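Trakis Garment Handling Cell: Set-up and Operator Guide

Section 4. Handling knitted goods at the finishing bench

This section is for finishing operators and shift leads at the Birska works. It replaces the loose sheets kept at the bench and applies from February 10, 2018. Read Section 3 (guarding and stops) first.

4.1 What changes for the operator

Before the cell was fitted, each operator lifted, turned and laid out every knitted piece by hand, then checked it. The cell now does the lifting and laying out. The operator loads the tray, checks seams and decides what is passed. Piece counts from the cell are used for maintenance planning only. They are not entered on individual work records.

Operators who have not completed the bench training with Urmila Chauhan may load trays but may not change a setting.

4.2 Before the first piece

1. Press STOP and check that the amber lamp is lit.
2. Wipe the gripper housing and both linkage bars with a dry cloth. Remove loose fibre from the screw heads.
3. Check that the screws at the ends of the linkage bars are seated. Do not tighten them at the bench. Report a raised screw to maintenance.
4. Select the fabric type on the panel. For ribbed knits, choose KNIT 2.
5. Set the grip value to 41. The panel accepts values up to 100, but anything higher than 41 can mark a soft rib.
6. Release STOP and press HOME.

Note: Fuzzy yarns shed on to the housing. Repeat step 2 at each break when these are being run.

4.3 Checking the wrist view

The panel shows the view from the wrist camera while a piece is being handled. Knitted fabric close to the lens will look soft. Judge the picture by the part of the knit furthest from the lens, where the ribs should be clear enough to follow. 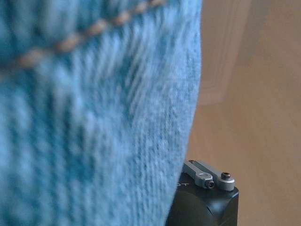

WRIST VIEW: BLUE RIB, CONTRAST SEAM

Tan stitching on a blue knit gives the operator a line to check against, even when the stitches are blurred. If a contrast seam cannot be told apart from the knit at all, press STOP and clean the lens.

Fabric may hang over a corner of the black housing and hide part of the lettering. This is not a fault. Fabric caught between the linkage bars is a fault.

CAUTION: Never pull a caught piece free while the amber lamp is off. Press STOP, wait for the lamp, then open the gripper with the hand release.

4.4 Passing or rejecting a piece

1. Inspect the seam by eye on the bench. The wrist view does not replace this check.
2. Press PASS or REJECT.
3. Place rejected pieces in the Bonsu rack with the seam facing out.

The cell waits for the operator's decision. There is no time limit, and shift leads should not ask for one to be set.

4.5 Service

The gripper is due for service every 2,000 pieces. The panel shows a message when this is reached. Finish the tray, press STOP and inform Ritu Jaiswal. Spare parts are ordered through Trerkex on the yellow form.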